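Stusley Small Cloths - read me first

Last tidied up: 2025-01-07

Hi, and thanks for downloading this. Stusley is a collection of short clips of small cloth things being picked up, straightened out, folded and put down again on a table. Mostly it's laundry of the boring kind: face washers, tea towels, hankies, odd socks, gloves, the cotton bags that muslin comes in. I started it because I wanted to know how people deal with the little stuff. Everyone has footage of someone folding a T-shirt into a perfect rectangle, and I have a drawer at home that looks like a compost heap, so I wanted the compost heap.

This file tells you what's in the download, how the cloths were sorted and named, and which bits I'd be wary of. It's long. Sorry. The contents list in the old version was out of date within a fortnight so I took it out.

What you get

There are 706 clips, using 111 different items, sorted into 18 folders. Each folder is one kind of item (so all the tea towels live together, all the single socks live together, and so on). Next to the clips there's a plain spreadsheet called items, with one row per cloth, and another called clips, with one row per clip. If you only open one of them, open items, as that's where I put the effort in.

The columns in items are:

code - a short name like TT04 or GL02. The letters are the kind of thing and the number is the order I pulled it out of the bag.
colour - my own word for it, so you'll find "greyish" and "used to be cream". I tried a proper colour chart and gave up on the second evening.
fabric - from the care label if there was one, otherwise left blank. I don't guess fabrics any more. I got too many wrong.
size - laid flat, in centimetres, longest side first. Gloves are measured from cuff to the tip of the middle finger.
wear - new, soft, or tired. Tired means holes, fraying, or a hem that's come away.
notes - anything else, often too much.

The columns in clips are code, starting state, finishing state and a comment. That's it. Earlier on there was a score for neatness as well, but when I went back and scored the same clips again in March I disagreed with myself so often that I binned the whole column.

Where the cloths came from

A big share came out of op shop rag bags, which are excellent value if you don't mind a surprise. The rest are mine, or were left over from an earlier project called Narix that was all bed linen. There's nothing from Narix in here except the pillowcase offcuts (folder PC), and I hemmed those so they'd behave like something you'd find in a house.

Everything went through the wash once before it was used, without fabric softener. I didn't iron anything. If a cloth has a crease down the middle, it came with it.

Starting states

I used 3 starting states, and every clip has one of them in the spreadsheet.

flat - spread out on the table with the edges roughly square to it. Easy to set up, a bit dull to watch.

dropped - held up by one corner and let go. You get a soft heap, usually with a corner or two poking out.

balled - squeezed in the fist, then put down. These open up by themselves a little, so no two are quite alike, and a stiff tea towel will spring back much further than an old hanky. I like these clips best.

With gloves I also wrote down whether the fingers were in or out. An inside-out thumb changes the whole job!

Finishing states

folded - in half, then in half again, edges near enough.
smoothed - opened out flat and left there.
moved - put down somewhere else on the table, shape not important.
gave up - what it says. Please keep these if you're making your own subset. A sock that won't come right is still a sock, and throwing out the fails makes it all look far easier than it was.

A "folded" clip can still look pretty ordinary. My rule was whether I'd put it in the cupboard without redoing it, and my standards for cupboards are low.

The table

All the clips are done at a table, standing up. A square one is nicer to work at than a long one for this, as you can get to a cloth from any side without changing your mind about which edge is the front. Pale wood is lovely to look at but it does swallow the cream and off-white items a bit. If you're choosing clips for anything where the outline matters, start with the coloured tea towels (TT) and leave the hankies (HK) for later.

I wiped the tabletop down between folders. Lint from the flannels gets everywhere, and the dark socks pick it up like you wouldn't believe.

Crumpled things, and getting hold of them

The middle bit of most clips is the same little routine: find an edge, get a second grip some way along it, and pull the two apart until the cloth tells you what shape it is. On something thin you can see the fold lines let go one after the other. On something thick you mostly get a lump with two ears.

Pale, scrunched-up items are the hardest to read at this stage. With two grips on it and the fabric stretched between them, a white cloth and a white glove can look much the same, and I've had to check the code more than once when writing up comments.
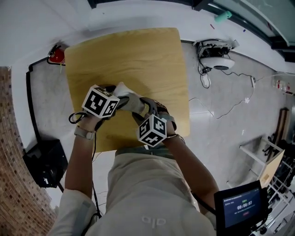
Known problems

The sock folder is lopsided. I own a lot of socks, so there are far more of them than anything else, and I never got around to evening it out.

Two codes were used twice in the first version, GL05 and FW09. They're fixed now, but if you have the old spreadsheet lying around please delete it.

Some of the comments are written in a mood. "Horrible thing" is FW02, and I stand by it.

Sizes drift. Cotton shrinks, and I only measured once.

Using it

Go for your life. Use it, cut it up, re-sort it, teach with it. If you publish something, please call it Stusley Small Cloths and give the date at the top of this file so people know which version you had. If you add items of your own, start your codes with X so they don't bump into mine.

Next up is probably tea cosies.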